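Nordale Home & Workshop Forum > Garage and Basement > Bench height, again

texier_76
Posted Saturday, 7:12 am

I'm building a bench along the back wall of my garage and I can't settle on the height. I'm six foot one. The plans I bought say 34 inches. My old bench at the Sellurcombe house was 38 and I liked it for small work but hated it for planing. Only room for one bench this time. What would you do?

mudroom
Posted Saturday, 7:40 am

34 is fine. Stand up straight, let your arms hang, and measure to the crease of your wrist. That's your height. People have been doing it that way for a long time.

K. Csonka
Posted Saturday, 8:05 am

Wrist crease is a hand plane rule. If you do mostly assembly, soldering or anything with small screws, it's too low and your neck will tell you by lunch. I'd ask what he does most before handing him a number.

texier_76
Posted Saturday, 8:31 am

Mostly repair. Lamps, radios, drawers that came apart. I plane a board maybe once a month.

K. Csonka
Posted Saturday, 8:44 am

Then 38, and clamp the board to something lower on the day you plane.

mudroom
Posted Saturday, 9:02 am

I disagree. You can always sit on a stool at a low bench. You can't get shorter at a tall one.

pete_zastbridge
Posted Saturday, 9:20 am

Sitting at a 34 inch bench with a vise on the front is miserable, there's nowhere for your knees. I did it for two winters. I ended up putting 3 inch blocks under the legs and the complaints stopped. Total cost was one offcut of 4x4.

Also decide where the vise goes before you cut the top. I didn't, and mine landed over a leg.

mudroom
Posted Saturday, 9:33 am

So you were at 37. That's halfway between us.

K. Csonka
Posted Saturday, 11:15 am

Going back to the vise, because pete is right about deciding early. I'm on my second one and what I'd look at is how wide it opens, before jaw width or anything else. The first one I owned had nice wide jaws and wouldn't open far enough for a lamp base, so I was forever holding things with my knees. 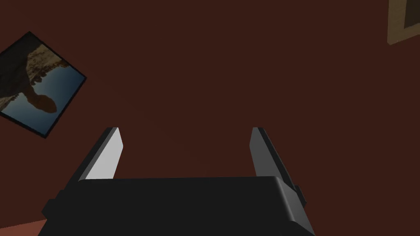

Drawers are what I'd plan around if I were texier. A drawer box wants to be held across its width while the glue sets, and most bench vises won't reach. You need a big gap between two fairly slim jaws, the proportion the two fingers on that black gripper have, spread wide apart above the block. A pair of bar clamps gets you there for less money than a bigger vise. Set them on the bench top, drawer between, and leave it overnight.

Krisztina

pete_zastbridge
Posted Saturday, 11:50 am

Agree on bar clamps. Put a scrap of wood under each jaw or you'll dent the drawer sides.

mudroom
Posted Saturday, 12:08 pm

I still say get a real vise. Clamps slide around when you're trying to saw.

texier_76
Posted Saturday, 1:26 pm

Going with 37 and a vise at the left end, clear of the leg. I already own four bar clamps. Legs get cut tomorrow if the rain stops.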